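Lecture 6: Buying the Thing, and Then Buying Everything Else
Equipment Planning for Small Automation Labs
Instructor: Elvia Montes
Office hours: after class, until the coffee is gone

Reading for this session: the Bendthorpe purchasing file, all of it, including the invoices. Bring a calculator and a low opinion of round numbers.

1. The arm is the cheap part

Every first budget I have graded in this course has one big line at the top that says ROBOT and then a scattering of small lines underneath, like crumbs. Last term Teodoro Pacheco turned in a plan for a two-arm bench cell in which the line for everything that was not an arm read "misc., 2000." I asked him what was in misc. He said he had been hoping to find out. He got a B, mostly for candor.

Start with the fingertips. They touch everything you own, they wear out, and they decide what the cell can handle far more than the payload figure on the front of the brochure. A rolled sheet of paper wants something soft on either side of it. A pair of scissors may want something else. If your task list has both, price both. 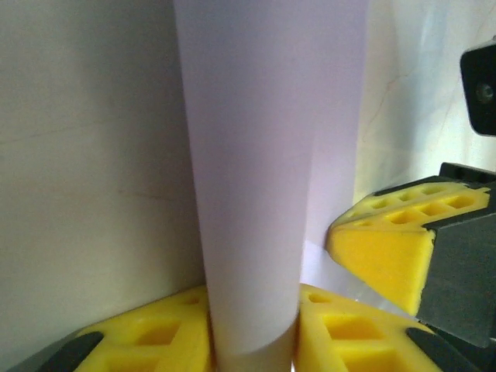
So pads go under consumables. Put them next to tape and zip ties, and ask for a year's worth in the first order, while the people who approve things are still in a good mood. In the Bendthorpe file you will see that the pads were ordered one set at a time, each with its own shipping charge. Add up those charges before class. I want to see your faces.

2. Two arms are more than twice one arm

The second arm is where beginners feel clever. You already have the mount, you already have the computer, so surely the second one is just the price of an arm. Ingeborg Lenz, who ran purchasing at Retham for years and will visit us in April, calls this "the puppy argument."

Work through the following for each additional arm:

Mounting. Will both arms sit on one rail, and is the rail long enough for the spacing you need?
Power. Look at the supply rating, then look at how many outlets the room has.
Cable. Measure along the arm in its most stretched-out pose, then leave slack for the joints. Cable ordered by the straight-line distance between two points on a drawing is a gift to the cable industry.
Reach overlap. Decide which part of the table both grippers must get to. If you cannot mark it on a sketch, you are not ready to ask for a quote.
Spares. At least one servo of each type used. Lead times are quoted by optimists.
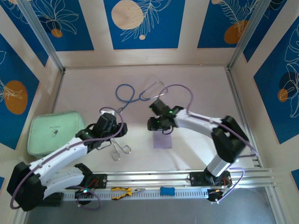

Reach overlap deserves another minute. A vendor drawing will give you two handsome circles that cross in the middle, and the crossing looks generous. Now subtract the space taken up by the grippers themselves, and by whatever the arms have to swing around. What remains is your shared area, and every two-handed job in your plan has to fit there. Do this on paper, with a compass. The software version is prettier and people believe it.

3. The object budget

Props are equipment. I know it feels silly to send a purchase request for a zippered pouch and a sponge, and Amra Obradović in the business office has told me exactly how silly it looks from her side. Send it anyway. If the objects come out of somebody's desk drawer, they go back into somebody's desk drawer, and then you are running week five with a different pair of pliers from week one.

Buy duplicates of anything that bends, tears or creases. Plastic sheet and paper are cheap by the pack and maddening by the piece. A stethoscope is less cheap, so choose early whether you need one on the bench or one on the bench and one in the cupboard.

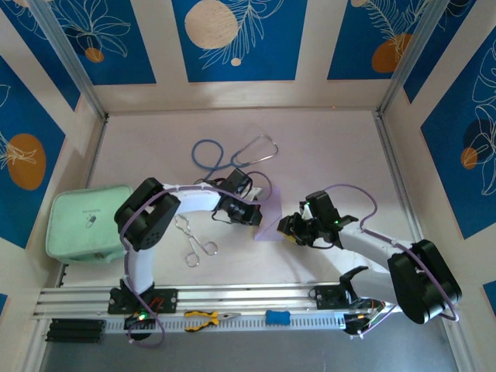
Fig. 3. Two-arm cell with task objects. Price everything on the floor panel, then the rail, then the walls.

Walls count too. Panels, corner posts and printed backgrounds all get forgotten because they do not move. The file has one enclosure quote from Lendex and one from Alvarado. Compare what each leaves out, which takes longer than comparing what each includes.

4. Assignment

Groups of 5. Write a one-page equipment plan for a two-arm bench cell that handles one soft object, one rigid object and one flat flexible sheet. Your plan needs a first-order list, a list of what you will reorder and when, and one item you chose not to buy, with a short defense.

The word "misc." may not appear. Neither may "etc.," which Dayana Maldonado tried last term as a workaround.

Hand in paper copies to Room 804 before noon. The printer on that floor is also out of toner, and yes, toner was in somebody's misc.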